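Ticket 1214: newsletter stops partway through the list, and booking confirmations arriving twice
Opened by: Farzana Uddin
Product: Nodora Mail, with the Kokia booking add-on
Status: Solved

First message, 9.40am

Hello! I look after the website and the monthly newsletter for the Cassim Rooms (evening classes, mostly arts and languages) and I've got two problems which may or may not be the same problem. Sorry in advance if this is long, I've been at it since breakfast.

Problem one. The August newsletter went out last night to our full list of 672 people. The report says "Sent", with a cheerful green tick, but if I open the delivery page it lists 600 addresses and stops. No bounces, no errors, no "paused" message. I only noticed when one of our regulars rang to ask whether the autumn timetable was out yet. I looked her up and she's on the list, she's subscribed, and she simply isn't in the delivery report at all.

Problem two. Anyone who has booked through the Kokia form since yesterday evening gets their confirmation twice. Same text, same time stamp, same booking reference. One lady thought she'd been charged twice and was a bit cross about it (she hadn't been, I checked).

What I've tried so far:

Logged out and in again. No change.
Tried a different browser. No change.
Exported the list and opened it in a spreadsheet, in case there was a funny character at the cut-off point. There's an address with an apostrophe in it a little further down and I got very excited, but I took it out, sent a test to a small group including that person's neighbours on the list, and everybody got it. So it isn't the apostrophe.
Sent a test to myself. Arrives once, looks lovely.

I haven't pressed "Resend" on the newsletter as I don't want 600 people getting it again!

Update, 10.25am

More detail as your help page asks for it. We're on the Nodora plan that's meant to have no sending limit. We moved to it in the spring from Stultico, and the list was imported across then, tags and all. The old Stultico account is closed, or at least I closed it, and I have the goodbye email to prove it.

The newsletter is an ordinary one: heading, autumn timetable, a bit about fees, a couple of pictures and the address at the bottom. 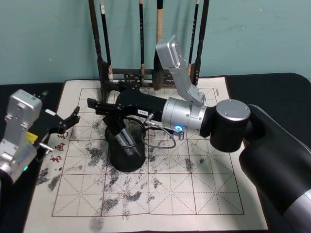 The template is the other thing I changed this month, so I'd better own up to it. I swapped the old two-column layout for your single-column one and fiddled with the colours. The band across the top used to be a rather sad grey, and I've gone for a teal-green much like the wall behind the calligraphy mat, with black for the headings. I typed the colour code in by hand, and I did wonder if I'd typed something daft that tripped it up. But the test copies all come through with the right colour, so I'm fairly sure that's a red herring. Mentioning it anyway!

Update, 11.10am

Thank you for the quick reply. Answers to your questions in order:

Yes, the list is all in one audience. No, I don't use segments. I don't think I know what a segment is.

No, nobody else has a login.

Yes, I can see the "Connected apps" page now you've told me where it is (bottom of the account menu, under the billing bit, I would never have found it). There are two entries for Kokia. Both say "Active". One has last night's time next to it and the other has a date from the spring. Should there be two??

You asked about the size of the newsletter as well. The preview page doesn't give me a figure. If there's a button for it I can't find it. 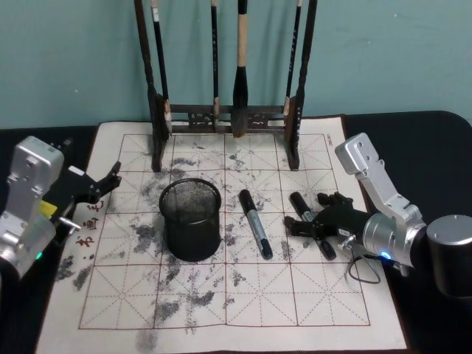
I did look at the allowance page while I was poking about, and that's where I found something odd. It says "Send allowance per campaign: 600". Under it in small grey letters it says "inherited from import". I have never set that number. I've gone back through my notes and 600 was our cap on the old Stultico plan, so my guess is that it came over with the list and has been sitting there ever since. We wouldn't have noticed in the spring as the list was smaller then. It's only crept past that number over the summer, with people signing up for the autumn.

I don't want to change it without asking. The box is editable, but it has a warning triangle beside it, and I've learned to respect a warning triangle.

Update, 12.05pm

Right, I've done what you said:

Changed the allowance from 600 to blank and saved. It now says "Plan default".
Removed the older Kokia connection, kept the newer one.
Turned "Send confirmations" off and on again in the remaining one.

Then I made a pretend booking for the beginners' Spanish class. One confirmation! I made another to be certain. Also one. I've cancelled both of those so we don't end up with me holding two chairs.

For the newsletter I used "Send to unsent contacts only", which I didn't know existed. It's going out now, the little bar is at 80 per cent.

Update, 12.30pm

All done. The delivery page now lists 672, and our regular has rung back to say hers has come and could she have the Spanish on a different evening. (That one's not for you, I'll deal with it.)

A couple of small requests while I've got you. Could the report say something when a campaign hits the cap, even just a yellow tick in place of the green one? And could "inherited from import" be a bit bigger? My eyesight is fine and I still read straight past it.

You can close this from my end. I'll open a new ticket about the footer address, which keeps putting our postcode on a line of its own, but that can wait till I've had some lunch.

Farzana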